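Ticket 572 - wall panel by the white table, marks won't come off
Status: Open (was Closed, reopened)
Site: Trotside, ground floor meeting room
Category: Surfaces / cleaning
Priority: Low, changed to Normal
Assigned: Gunārs Luik

Original report

Blue-green panel behind the white table is covered in gray smudges. People have been using it as a whiteboard again. Wiped it with a dry cloth, then a damp one, still there. Can somebody look before the Graltico people come in on 19 May 2023. Not urgent but it looks bad.

Entry 1 - G. Luik

Went up with the regular kit. Marks mostly run side to side, wavy, so that's old marker that got wiped and smeared. Damp microfiber does nothing. Dry eraser does nothing. Asked at the desk what pens people use in there - mixed box, some dry erase, some not. Took the not ones out.

Also asked whether the panel is meant to be written on at all. Desk says yes. Facilities says no. Need the order paperwork.

Entry 2 - G. Luik

Found the order. Panels came from Guérin, matte finish, "decorative wall covering". No mention of a writing surface anywhere on the sheet. So facilities is right. The glossy boards in the other rooms are a different product, came from Lireck, those wipe fine. Somebody saw a big flat colored panel and assumed.

Emailed Guérin support for cleaning advice. In the meantime no solvents on it please, and NO melamine sponge. That stuff is an abrasive and will leave shiny patches on matte.

Entry 3 - G. Luik

Somebody closed this as "normal wear". Reopened. It's not wear, it's ink, and some scuffing, and they need treating differently.

Checked from a chair with the lights on and again with them off. What I have so far:

- darker band on the left half, mid height. Thickest part. Probably where people write when they're sitting down
- finer scratches higher up and over to the right. Not ink I think, or not only
- a few thin curved lines low on the left, going down toward the table
- white spots right of center are glare. Not damage, please stop adding them to the ticket
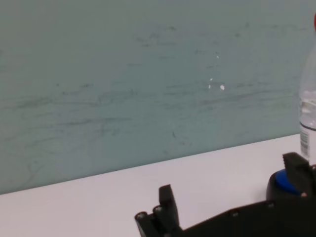

Guérin wrote back. Their advice, shortened:

1. Lukewarm water plus a drop of dish soap, soft white cloth, light pressure. Rinse cloth often.
2. If that fails, isopropyl 50 percent on a cloth, never sprayed on the panel. Test in a corner first, wait 2 hours, look at it from the side.
3. Dry with a clean cloth straight after. Don't let it air dry, leaves tide marks.
4. Scratches in the finish can't be cleaned out. Panel swap only.

They quoted 600 for a replacement, fitting not included. Not asking for that yet.

Entry 4 - G. Luik

Did step 1 on a strip at the far left. Cloth came away gray, so something is lifting. Panel looks a bit lighter there but the lines are still readable if you know where to look. Three passes. Stopped, didn't want to polish a patch into it.

Did step 2 test low down near the table edge where it won't show. Masked the tabletop with paper first, alcohol drips on that white top and who knows. No color change on the cloth apart from gray. Will check it after lunch.

Entry 5 - G. Luik

Test spot ok. No shine, no pale ring. Going ahead with the alchohol on the dark band only, small squares, top to bottom. The fine scratches up top stay as they are for now, no point rubbing at those.

Table needs to come forward so I can reach the bottom of the panel properly. Clear drinks and anything else off the top before you move it. Two people, it's awkward on your own.

Still open:
- finish the band
- "please don't write on this wall" sign, small one, at eye level
- a real board for that room. Have asked Lireck for thier price on the same type as upstairs
- decision on the swap if the scratches still bother people afterwards

Requester comment

Fine with all that. Can the sign go up first? Found a fresh pen on the windowsill this morning.

G. Luik

Sign printed, going up now. Keeping ticket open till the band is done.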